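Dec 19, 2023
by Sofia Seixas

We'd only meant to stop in Taltstead for petrol and a pie, but Tomás spotted a sign for the Peixoto lookout and, well, you know how he is with a lookout! It's a town of 3000 people, with a lovely old pub and a bakery that shuts at 2 (we got the last sausage roll, and yes, we shared it). 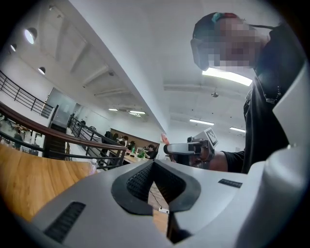 The track up is around 4 kilometres return and steeper than I'd have liked after lunch, but the colour of the gorge late in the arvo was worth every grumble. Bring more water than you think you need, and a decent hat. I'd love to go back in October for the wildflowers, and next time we'll stay the night and have a proper tea at the pub.

Recent posts
Two slow days in Grakico
What I pack for a long drive
Camping by the river with Tomás

© Sofia Seixas | Contact | Back to top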